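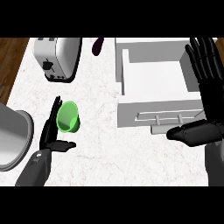

Figure 1. Simulated kitchen counter, view toward both hands, with the drawer unit open.

Equipment Planning for a Two-Handed Kitchen Manipulation Bench
Project report, final version
May 19, 2020

1. Purpose

The project group was asked to prepare a purchase plan for a physical test bench that matches the simulated kitchen used in the first half of the course. The simulation has two arms with multi-fingered hands, a marble counter and a small set of household objects. The bench is to be ready for the next group in September. This report covers what should be bought, what should be borrowed or built, and what should be left out.

The lab already owns two arms and one control computer. Neither the arms nor the computer is charged to this budget. The hands, the furniture, the objects and the sensing are.

2. Method

Each item in the simulation was entered in a spreadsheet with three columns: whether a task script uses it, whether its exact shape matters to the task, and the cheapest acceptable source. Items that no script touches were marked as background. Background items were kept only if they block the view of, or the path to, something that a script does use.

Prices were taken from written quotes where the supplier would give one. Quotes were requested from Mancombe for hands and from Hellano for furniture and fixtures. Buketix was used for small household goods, at list price. Shipping was entered on a separate line because two of the first quotes included it and the third did not.

3. Items

3.1 Counter and drawer unit

The drawer unit is the most demanding piece of furniture. In simulation the drawer has a bar handle on two short posts, and the hand has to come over the unit without striking it. A real unit must have a handle with enough clearance behind the bar for a thumb or a finger. Several cheap units were ruled out because their handles are flush pulls or knobs.

Hellano quoted $304 for a single-drawer unit with a bar handle, including a spare set of runners. The spare set is recommended. Repeated opening by a position-controlled arm loads the runners unevenly, and the simulated drawer has no wear model.

Real marble was considered and rejected on weight. A printed laminate top in a similar pale pattern costs $230 and can be replaced if it is scratched. The veining should be kept. The vision scripts were tuned on a veined surface, and a plain white top would make the real problem easier than the simulated one.

3.2 Objects

The scripts use the green cup and the eggplant. The cup is translucent in simulation, and this should be matched. Depth cameras often return poor data on clear plastic, so an opaque cup would hide a fault that the next group needs to find. A pack of translucent cups is $28, and one pack is enough for the term.

A real eggplant spoils, and its size varies from one purchase to the next. A molded food model is preferred. Soft foam models were tried by hand and deform too much under a firm grip.

The toaster is not operated by any script. It stays on the list as an obstacle, since it limits the approach from the upper left of the counter. A used toaster with the cord removed is acceptable. The large metal vessel is treated the same way and can be borrowed from the department kitchen.

3.3 Hands

The hands decide the budget. The simulated model has long, segmented fingers and a separate thumb. Mancombe offers a pair on a rental basis at $669 per month, with fingertip pads replaced at no charge. Purchase was quoted as well, but the price is above the limit for a course project and is not carried further here.

Rental has one drawback - the hands must go back between terms, so the mounting plates will be removed and refitted each time. The plates should be made in the Jacobs workshop with locating pins, so that calibration does not start from zero after each return.

4. Sensing

One overhead depth camera is already in the lab. A second camera at counter height is recommended. In the simulated views the hand often covers part of the drawer handle during the approach, and a single overhead camera has the same problem. The second camera can be delayed if funds are short.

5. Order of purchase

The drawer unit should be ordered first. Its final height sets the position of the arm bases, and the bases are bolted down. The counter top follows, cut to fit the unit. Objects can be bought at any point. The rental should begin only after the mounting plates have been checked against Mancombe's drawing, since the monthly charge starts on delivery.

6. Open points

The workshop has not confirmed a date for the plates. The Hellano quote expires before the start of term and will have to be renewed or accepted early. Insurance for rented equipment is handled by the department office, and the form has been submitted - no reply had been received when this report was closed.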